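Barrett Wojcik: a two-gripper machine built at home

Barrett Wojcik began building the machine he calls Rees in September, in the front room of his house in Ostley. He had spent much of his working life maintaining packing equipment at Priltness, and describes the project as a continuation of habits formed there. The interview was conducted at his home on a Friday afternoon and has been edited for length.

Mr Wojcik was asked first why he had chosen to build a machine with two grippers when one would have been simpler. He replied that his early attempts with a single gripper had been discouraging. "One hand pushes a thing about," he said. "You go to pick something up and it slides away from you. With two you can steady it, and I wanted to learn how the two sides are made to agree with each other."

The gripper housings were bought as a matched pair from Flarora, a small supplier of parts for amateur builders, for £687. The remainder of the expenditure, which brought the total to £2,780, went on motors, power supplies, cable and a computer. He keeps the receipts in a ring binder and was able to produce most of them.

Work is carried out among the ordinary furniture of the house. Mr Wojcik considered renting a bench in a shared workshop but decided against it, partly on grounds of cost and partly because he wished the machine to deal with a domestic room as it stood.

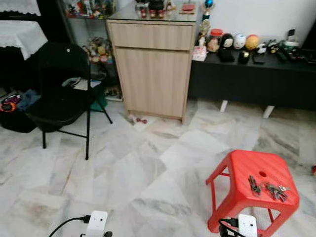 "A bench is a kind place," he said. "Everything is at the right height and you have put it there yourself. At home there are chair legs, there is a tiled floor, and there are things on every surface that you would be sorry to break."

Keys have occupied him more than any other object. A bunch of keys does not keep its shape, and a grip that succeeds on one attempt may close on nothing at the next. He places them on a low plastic stool, whose bright red top he finds helpful in setting up the camera, and runs each exercise 50 times before altering any part of the program. His written log now extends to nearly 700 attempts. He declined to give a rate of success, saying that he had changed the method of scoring twice and did not trust the earlier pages.

The cables have been a more persistent difficulty. In the first arrangement they pulled against the housings whenever the grippers moved outwards, and a connector failed as a result. He has since allowed a greater length of slack, though he is not satisfied with the routing and intends to do it again. "I spent years telling apprentices to think about the cable first," he said. "Then I built the whole thing and thought about the cable last."

On the matter of safety, Mr Wojcik keeps a stop switch within reach and does not leave the machine powered when he is out of the room. Speeds are held low. Visitors are asked to remain behind him while it is running — a rule he applies to his own family.

Asked about his plans, he said that he hoped to move on to opening a drawer, beginning with an empty one. He has no intention of selling the design, but has offered copies of the wiring drawings to two former colleagues at Priltness, who are considering a similar build. The drawings are at present in pencil, and he expects to redraw them once the cables have been settled.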